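Kitchen scale

A kitchen scale is a small weighing device used to measure out ingredients, portions and other light household things. Most modern ones are flat, digital and thin enough to slide in beside the chopping boards, and they are among the most useful objects a cook can own!

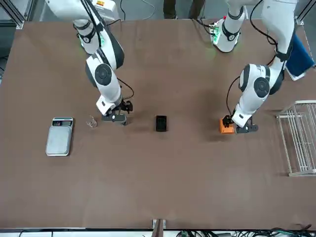 Design

The usual digital scale has a weighing platform and a display panel with a few buttons. Brushed metal is a popular choice for the platform (it wipes clean quickly and looks rather handsome), though glass and plastic are common too. The panel may sit in front of the platform or at one end of it, and a wide bowl can hide the figures completely, a nuisance familiar to anyone who bakes in large batches. The Petlow pattern got round this with a panel that pulled out like a drawer.

Inside, a load cell bends very slightly under weight, and the change is turned into a reading. It is a lovely bit of engineering for something that lives next to the toaster.

Taring

Pressing the tare button sets the reading back to zero with a container already in place. A small clear cup is ideal for spices, yeast or salt, as the contents can be seen from every side. With taring, a whole cake can be weighed into a single bowl: 200 g of flour, zero, 105 g of sugar, zero, and so on until the eggs go in.

Small items

Light objects are the real test. Many household scales step in whole grams and can miss a pinch added slowly. Vibeke Zoëga, in her handbook Weighing at Home, suggests putting a heavier cup on first and adding the small item afterwards, a trick that works wonderfully well with older models. She tried it on 284 scales, among them the much-loved Stundwood and the slimmer Phromma.

Care and checking

Scales should stand on a hard, level surface. They are best stored flat with nothing on top, and a damp cloth is enough for cleaning. A sealed packet of known weight gives a quick check, remembering that the wrapping weighs something as well. Esther Kariuki's collection of around 400 domestic scales includes a Famudex that still reads true to the gram.

See also

Balance
Measuring cup
Spring scale

Page last edited 10/07/2024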